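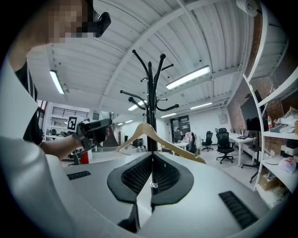 A black metal coat rack with curved arms and hooks.

Sharing out the jobs: how to lead a group without doing everything yourself

By Nélida Saavedra
Updated 2023-01-14
Reading age: 8 to 12

What does a leader do?

A leader helps a group of people get something done together. You might be a leader already. Team captains are leaders. So is the person who gets picked to run a group project, and so is an older cousin who organises the little ones into a game of cricket.

Many new leaders make the same mistake. They try to do all the work. They colour in the poster, write the speech, carry the box and then feel cross with everyone else for standing there.

Grown-ups do this too. There is a long word for the skill that fixes it: delegating. You say it DEL-uh-gay-ting. It means giving part of the work to another person and trusting them to do it.

Why do leaders find it hard?

Sometimes a leader thinks, "I can do it faster." This might be true the first time. If you have tied 100 knots and your friend has tied none, your knot will be quicker. But your friend can't get faster until they have a go.

Sometimes a leader is worried the job will be done wrong. If the whole class is going to see the poster, you want it to look good. It can feel safer to keep hold of the markers.

Some leaders don't like asking. They think it sounds bossy, or they are scared the other person will say no.

All of these feelings are normal. You can have them and still share the work.

A story about the Zevel Cup

Class 5L had to build a marble run for a school contest called the Zevel Cup. There were 16 children in the class, and they voted for a leader named Mevon.

Mevon had a plan for the marble run in his head. He didn't draw it or tell anyone. He cut the tubes himself. He taped them himself. When other children asked what they could do, he said, "Hang on, I'll tell you in a minute."

After a week the marble run was only half built. Two children had wandered off to read. One group had started making a different marble run in the corner. Mevon's hands were covered in tape and he had missed lunch twice.

Their teacher, Ms Lindqvist, asked him to write down every job that was left. He filled a whole page. Then she asked him to put a name beside each job, and she said his own name could go down only three times.

It took him a while. He knew Priya was careful with scissors, so she got the tube cutting. Tom had never used the glue gun but wanted to learn, so he was paired with a parent helper. The children who had started the other marble run had worked out a very good loop, and Mevon asked if they would build it into the class one.

The class finished in April, the day before the contest. They came fourth. The loop was the part that most people wanted to look at.

How to give someone a job

Step 1. List the jobs.
Write down everything that needs doing, even small things like finding the sticky tape. You can't share a job that is only in your head. Break big jobs into smaller ones. "Make the costumes" is very big. "Cut out the crowns" is a good size.

Step 2. Match the job to the person.
Think about what each person is good at. Think about what they would like to learn as well. If the best drawer always does the drawing, the others will stay the same at drawing. Ask people what they want. You may be surprised.

Step 3. Say what "finished" looks like.
Compare these two ways of asking:

"Can you do the sign?"

"Can you make a sign that says Cake Stall, big enough to read from the gate? We need it before the bell rings."

The second one tells the person what the sign is for, how big it should be and when it's needed. They can choose the colours for themselves.

Step 4. Check that they have what they need.
Do they have paper, time and a place to work? Do they need an adult for any part of it? Ask them to tell you the job in their own words. If they have mixed something up, you will find out early.

Step 5. Let them get on with it.
This is the hard bit. Don't stand behind them. Don't take the brush out of their hand. Agree on a time when you will check in, and go and do one of your own jobs until then.

Step 6. Say thank you.
Name the thing they did. "Thanks for making the letters so thick, I could read them from the oval" is better than "good job". Tell the rest of the group who did it. A leader should never take the credit for someone else's work.

What if it goes wrong?

It will sometimes. Somebody will forget, or spill, or spell Wednesday without the d.

Start by asking what happened. Perhaps your instructions were muddled, or the person was away sick. Then ask, "How can we fix it?" and listen to the answer before giving yours. Try not to grab the job back straight away. If you do that, the person may not want to help next time.

If the job was done in a different way from yours and it still works, leave it alone.

What leaders shouldn't give away

Some things stay with the leader. If you promised the teacher the project would be ready, you are still the one who must tell her if it's late. You shouldn't hand over a job just because it is boring or smelly, either. Take your turn with the bins. Don't ask anyone to do something unsafe, or something an adult has told you to look after.

Does this work for big groups?

Yes, but one person can't talk to everybody. In the game Drukuvgate, which we play at our holiday program, up to 162 children have to move a pile of foam blocks across a hall. One leader picks a few helpers. Each helper looks after a small team. The leader talks to the helpers, and the helpers talk to their teams. Big workplaces are often set up in much the same way.

Try it at home

Ask your family if you can be in charge of dinner one night. Write the list of jobs first. Give at least one job to every person, including the grown-ups, and keep one for yourself. Afterwards, ask each person if they knew what you wanted them to do.

Words to know

Delegate: to give a job to another person and trust them to do it.
Credit: praise for work that was done.
Instructions: words that tell you how to do something.
Check in: to ask how a job is going.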